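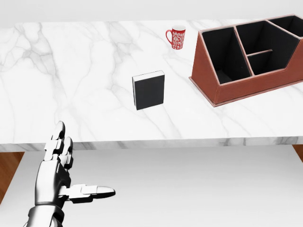

Is it worth going to a robotics open day if all you get to see is a simulation?
It depends on what you want from it, but I came away from Stendgate knowing more than I did after two trade shows full of real machines.

January 12, 2021

The Wascombe open day was held in October, in a room with 16 chairs and one large screen. The task on show was putting things away in a desk organizer on a marble counter. The software is called Pledon, and the arm, the counter and the objects are all rendered. Several visitors were plainly let down by this. One man near me left before the first run had finished.

I think he was wrong to go. At a trade show the machine does one job it has done all week, under lights chosen for it, and you watch from behind a rope. In Stendgate we could ask for the run to be stopped and looked at again from another side. People did ask, and the staff did it without fuss.

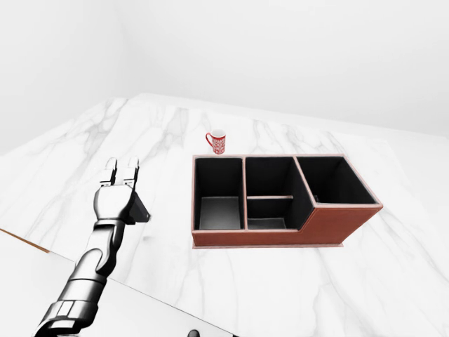
The arm to the left of the organizer, gripper open. Onuoha demonstration, Wascombe open day.

My complaint is with how the results were presented. A slide gave a success rate of 98 per cent, and it stayed up for most of the morning. It took a question from the back row to learn that this came from some 70 runs with the same few objects. That is a fair start for a small firm like Onuoha, but it belongs on the same slide as the percentage, in the same size of type.

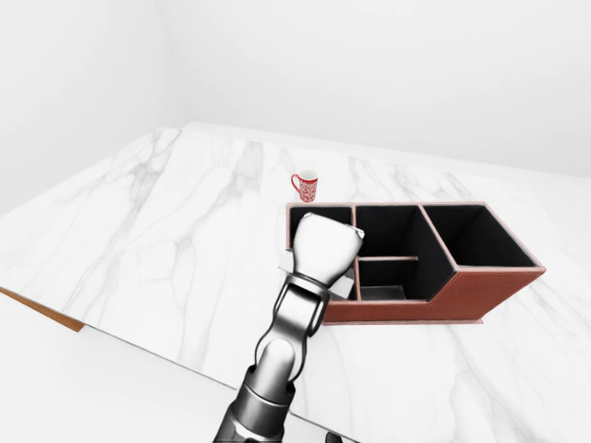 The gripper over the left end of the organizer, with the red mug behind.

A rendered counter also leaves a lot out. Real desks have crumbs and cables, and someone has always left a drawer open. The staff said as much when asked – they were more open in conversation than on their slides – and told us that tests on a physical arm would come later. They gave no date.

I would still like more firms to hold days of this kind. Keep the room small, let people stop the run, and print the number of trials next to the score. If Onuoha does another one at Wascombe I will go, and I will ask to see the failed runs first.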